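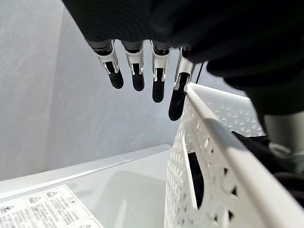

## Step 3: Trim the grasp labels

Now for the slow bit, so do put the kettle on! Kirsten Lund and I went through 435 runs for the Plilov study, and we kept three labels: reach, touch and lift. Mark "touch" from the wrist view, where the fingertips are easiest to judge against the basket rim.
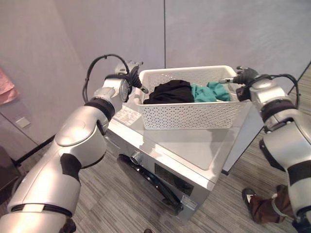

Save the head view for "reach", as it takes in both arms and the clothes together. If the two views disagree by more than 6 ticks, set the run aside and look at it again after lunch.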